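Udier equipment planning sheet

README for the planning folder, Dremolbridge site
Last revised 9/13/24

What this folder is for

The files in this folder hold the equipment plan and the budget for the Udier collection floor at Dremolbridge. They were put together so that anyone asking for kit, or signing off a request, works from the same lists. The recordings themselves are kept elsewhere and have their own data card. Only the buying side is dealt with in these files.

Contents

items.csv — one row per piece of equipment, with supplier, unit price, lead time and status
spares.csv — parts that wear out or go missing
furniture.csv — tables, chairs, shelving and household props
requests/ — one text file per request, named by request number
photos/ — pictures of the floor in use, for checking against the lists

There are 506 rows in items.csv at this revision. Rows are never deleted. When something is scrapped or returned, its status changes to "out" and the row stays where it is.

Status values

wanted — asked for, not yet priced
quoted — price in hand, waiting for sign-off
ordered — order placed
in — delivered and checked
out — scrapped, sold or sent back

Budget rules

Any single item over 3000 pounds needs two quotes and a note saying which one was chosen. Below that, one quote will do. Please don't split an order to bring it under the line. Prices are entered without VAT, and delivery goes in its own column — we lost a good part of last year's furniture money to delivery charges that had been folded into the unit price and then left out of the reorder.

Grippers and gloves are planned per operator. Tables and props are planned per station, where a station means one table and everything that is set out on or beside it. Keep the two apart when filling in a request. Most of the mistakes in the first version of the plan came from counting gloves by station and then running short when the stations were shared.

Lead times

The standard allowance is 14 working days from order to delivery. Hand-held grippers from Lacerda take longer than that, so check the lead time column before promising a start date. Marker cubes and cards are made on site and are entered with a lead time of zero, though somebody still has to find the hours to print and fit them.

The floor in use
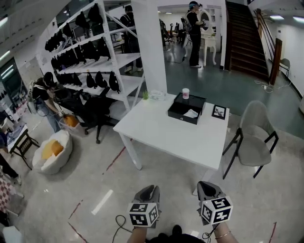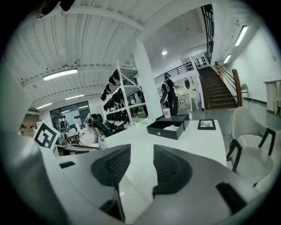

Collection floor, Dremolbridge. The open black box and the small potted plant on the white table are listed as props in furniture.csv.

Notes on particular lines

Gloves. Enter left and right separately. Each glove row includes its marker cube, but the cube also has a row of its own in spares.csv so that it can be replaced alone.

Finger pads. These are treated as consumables. Order them in pairs, as a new pad fitted opposite a worn one grips unevenly.

Backpack harnesses. The purchase price covers the harness only. Batteries and cables are separate rows. The Pledum quote bundles all of them and has to be broken up before it goes in.

Cables. Buy the longer length if in doubt. Floor covers for cable runs are in the October request and haven't been priced.

Shelving. Planned by the tier, with one tier left free for returns. Fixings are extra.

Chairs. Office chairs and prop chairs have different codes (CH-O and CH-P). A prop chair shouldn't be taken to a desk, even for an afternoon, unless the row is updated.

Small props. Cups, cloths, picture frames, plants and the like come out of a single petty cash line. They don't need a request file, but they do need a row if they will be used again.

Known gaps

The repair column is patchy for anything bought before the Udier plan was set up. Where it is blank, read it as unknown; it does not mean that no repair was made.

Some serial numbers were copied by hand from labels and may contain errors. Rows still to be checked are marked "sn?".

Running costs such as power, heating and cleaning aren't included. They are part of the Dremolbridge site budget, and we only see them as a yearly figure.

Making changes

Edit the CSV files directly and add a line to changes.txt with the row number and the reason. If a price changes after sign-off, enter the new price in the "revised" column and leave the old one alone. Requests for the next round should be in the requests folder by the end of October.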